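3.2 机上における「一つだけ残る物」と器の距離

片づけの研究というと、部屋いっぱいに散らかった物をどう減らすかに関心が集まりやすい。しかし私たちが調査を進めるうちにすっかり夢中になったのは、もっと小さな場面、すなわち机の上に小物が一つだけ残り、その近くに受け皿となる器がある状態であった。片づけ日誌に寄せられた記述832件を読み直すと、この状態に触れたものが繰り返し現れる。飴、消しゴム、さいころ、積み木のかけら。どれも手を伸ばせば済む物なのに、書き手はそれぞれ実に豊かな言葉を費やしている。

本節では、この種の配置を「単独残置」と呼ぶ。条件は二つで、対象が手のひらに収まる大きさであること、口の開いた器が同じ天板の上にあることである。蓋付きの箱や引き出しは含めない。図4の配置では、黒いマットの中央に赤茶色の小さな立方体状の物があり、奥の縁寄りに白い内側と濃紺の外側をもつボウルが立っている。暗い面の上では小さな物でも輪郭がよく目に入り、白い器の内側は入れる先としてとても読み取りやすい。この明暗の関係は、後述する敷物の議論の出発点になった。

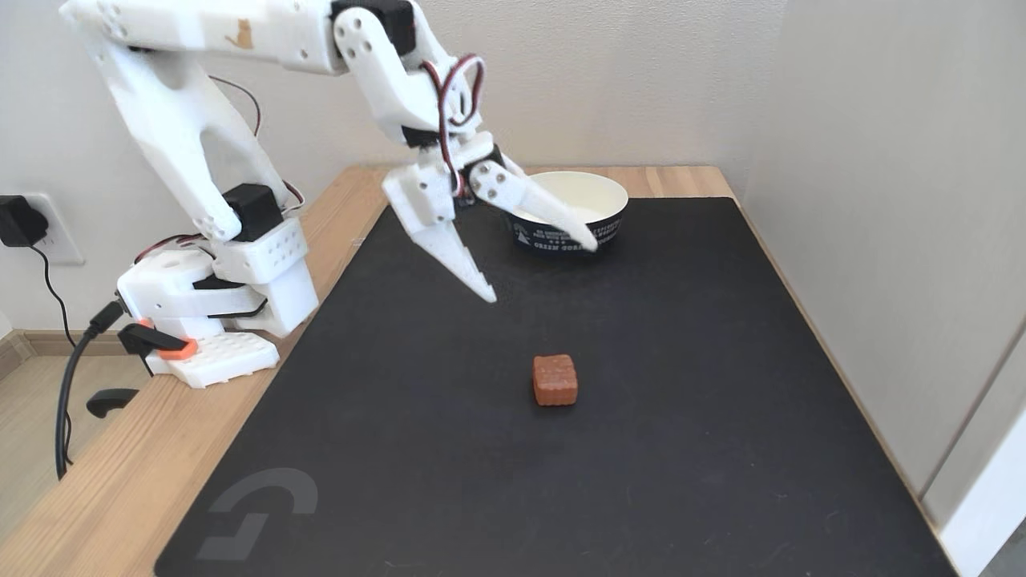 図4 単独残置の配置。木の机に敷いた黒いマット上の小物とボウル。

器が近ければすぐ片づくはずだという私たちの当初の見立てに対し、Yara Bitarは、近すぎる器はかえって後回しを招くのではないかと述べた。いつでも入れられると思うと、今でなくてもよくなる、自分の机では消しゴムが器の隣で9日過ごした、というのである。この指摘は実に刺激的で、日誌の読み方を大きく変えることになった。器までの距離を単なる手間の量として扱っていた分類表に、「いつでもできるという感覚」の欄を新たに加えたのである。

改めて読み直すと、該当する記述が17件見つかった。件数としては控えめだが、内容は驚くほど具体的である。器を棚へ移したら小物も一緒に運ぶようになったという例もあれば、反対に、器を机の奥へ押しやった途端に存在を忘れたという例もある。後者では器の中身が見えるかどうかも効いているらしく、浅い皿と深い鉢とで書きぶりが異なる点がたいへん興味深い。

敷物についても触れておきたい。机の全面ではなく大部分を覆うマットがあると、書き手はその内側を「作業の場所」、外に残る天板を「仮置きの場所」と呼び分ける傾向があった。器がマットの上にあるか外にあるかによって、小物が「しまわれた」と感じられるかどうかも変わりうる。次節では、この境界の感覚を日誌の語彙から検討する。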